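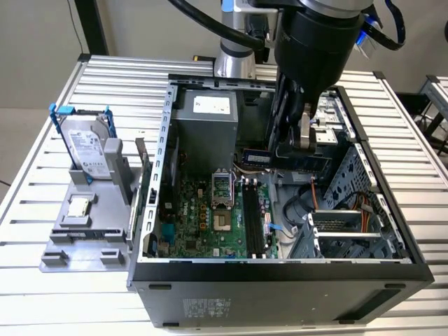 Sernley wrote in to ask how often the gripper fingers on the Dirkthorpe teardown cell get changed, and whether we wait for a memory module to be dropped first. We don't wait. The fingers come off every 1,563 cycles, worn or not.

2 min read

The job takes 30 minutes. Park the arm, lock out the cell and check the wrist cable for rubbing before you touch anything else. Undo the finger screws, wipe the mounting faces and fit the new pair from the Vainio kit. Old fingers go in the scrap bin – please don't put them back in the drawer.

Then re-teach the pick points. Start with the fixture tray, then the memory slots, and run five slow picks at each before going back to full speed. If the module tilts in the grip, the fingers are not seated square. Take them off and start again.

Write the change in the cell log with the cycle count. Spare kits are in cabinet 318. The next full service is in October.

We use cookies to remember your newsletter settings. Accept | Manage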